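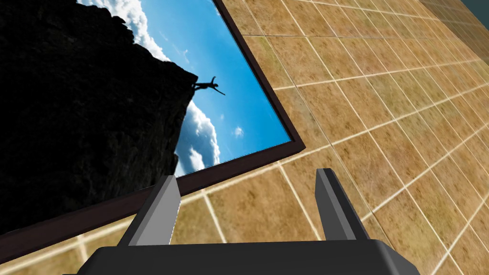 Facilities Operations Technician (Critical Environment), Trallthorpe Campus

Posted 28/02/2019
Full time, rotating shifts
Reports to: Rawiri Tautahi, Site Operations Manager

Drovach runs colocation data centers for companies that would like their servers looked after well and would like to think about them as little as possible. Our Trallthorpe campus has two halls open and a third, which we call Gilchrist after the road it backs onto, being fitted out now. Gilchrist is the reason for this ad. We need one more technician on the operations team before the first customer racks roll in, and we would love to have that person on board early enough to walk the pipework while it is still easy to see.

If you have never worked in a data center, please keep reading anyway. Several of us came from hospitals, ships, breweries and cold storage, and we got on fine. What we look after is mostly pumps, fans, valves, breakers, batteries and engines, and if you have kept those running somewhere else then you already know a good deal of this job. We can teach you the rest, and we rather enjoy doing it.

About the site

The two open halls are cooled with outside air for much of the year, with evaporative cooling behind it for the warm months and a small chilled water plant for the worst afternoons. Gilchrist will be a little different. It has a warm water loop that feeds rear-door coolers on the racks, with dry coolers up on the roof, and it has been designed for much denser cabinets than we have hosted before. There are 26 dry cooler fans up there, each on its own drive, and you will get to know them by sound sooner than you expect.

Power comes in on two feeds. Each hall has its own battery-backed UPS system and its own generators, and we run the generators under load every month instead of just starting them up and listening to them hum. The building management system is called Drirari. It was written for us some years ago, it has its moods, and Ngaio Ellery, our controls lead, is slowly and patiently moving the trend data out of it and into something friendlier. If you like that sort of work, she would be very glad of the help.

What you will be doing

Most shifts begin with a handover at the desk and then a walk. The walk covers both plant floors, the battery rooms, the fuel yard and the roof, and there are 101 readings to take along the way. Yes, nearly all of them are on the screens too. We still walk, and we still write them down, and a fair number of the problems we have caught early were caught by a person who thought a bearing sounded wrong or smelled something they didn't care for.

After that, the day depends on the schedule. You might be changing filters, checking belt tension, dosing and testing loop water, torquing connections during a planned outage, or standing beside a contractor with a permit in your hand while they service a breaker. You will write procedures and follow procedures, and you will be asked to stop a job if the step in front of you doesn't match what is written on the page. Nobody here has ever been in trouble for stopping a job.

You will also deal with customers now and then. They turn up to install equipment, they get lost on the way to the loading dock, and they sometimes want to know why their aisle is warmer than they think it should be. A kind and plain answer goes a long way, so we look for people who can give one.

During the Gilchrist fit-out you will spend a good part of your time on commissioning. That means load banks, long checklists, valve tagging, failure tests with the lights out, and a lot of walking back and forth to see whether a thing did what the drawing said it would. It is tiring and a bit noisy, and most of us look back on it as the best way there is to learn a building.

What we are hoping for

Three years or more of hands-on work with mechanical or electrical plant, in any kind of building or vessel where an outage mattered. A trade license, a military technical rating or a two-year technical degree would all be welcome, and so would solid experience with none of those.

You should be comfortable reading one-line diagrams and piping drawings, or be ready to learn quickly. You should be able to write a clear note for the next shift. Please be honest with us about ladders and heights – the roof is part of the round, and the roof stair has 43 steps. If the stairs are difficult for you but the rest of the job sounds right, tell us when you apply and we will talk about how the rounds could be shared out.

Some knowledge of building controls would be a bonus. So would experience with water treatment, variable speed drives or medium voltage switching. You do not need all of these, and we have yet to meet the person who has them all.

Hours and pay

Shifts are 12 hours, days and nights, on a two-two-three pattern that gives you every other weekend off. You will be on days only for the first eight weeks while you learn the site. After that you move onto a crew of three, and you keep the same crew unless you ask to change.

Pay is hourly, with a night premium and time and a half past 40 hours in a week. The band is based on experience, and we will tell you where we think you fall in it on the first phone call, before you have given up an afternoon to come and see us. Benefits begin on your first day and include medical, dental and vision, a retirement plan with a company match, paid time off, boots and outerwear, and tuition support for job-related courses. There is a proper kitchen, with an oven, and the night crews make excellent use of it.

A word from Rawiri

"I started here on nights myself, after a long stretch in marine engine rooms, and I remember being worried that everyone would know more about computers than I did. I needn't have been. What matters on this team is that you look carefully, say what you see, and ask when you aren't sure. I would much sooner be phoned at three in the morning about something small than read about it in the log at seven. If that sounds like a place you could be happy, I hope you will get in touch."

How to apply

Send us a resume and a short letter, a page at most, telling us about a piece of equipment you have looked after and something that went wrong with it. We read every letter. It doesn't need to be polished, and spelling won't be held against you.

Mark your application with job number 417 so it reaches the right desk. You can use the form on the careers page or drop an envelope at the Trallthorpe gatehouse, which is staffed day and night.

The first step is a phone call with Rawiri, usually half an hour. The second is a visit to the site, where you will walk a round with one of the crews, have lunch, and sit down with Rawiri and Ngaio for a technical conversation. There is no written test. Please wear closed shoes and bring a government-issued photo ID, as the gatehouse can't let you in without one. We will need to run a background check before making a final offer, and we will ask your permission first.

We will keep the posting open until the position is filled, and everyone who applies will get a reply either way. If you need an adjustment at any stage, or would just like to ask a question before you decide, call the site desk and ask for Rawiri. If he is up on the roof, leave a message and he will call you back the same day.

Drovach is an equal opportunity employer.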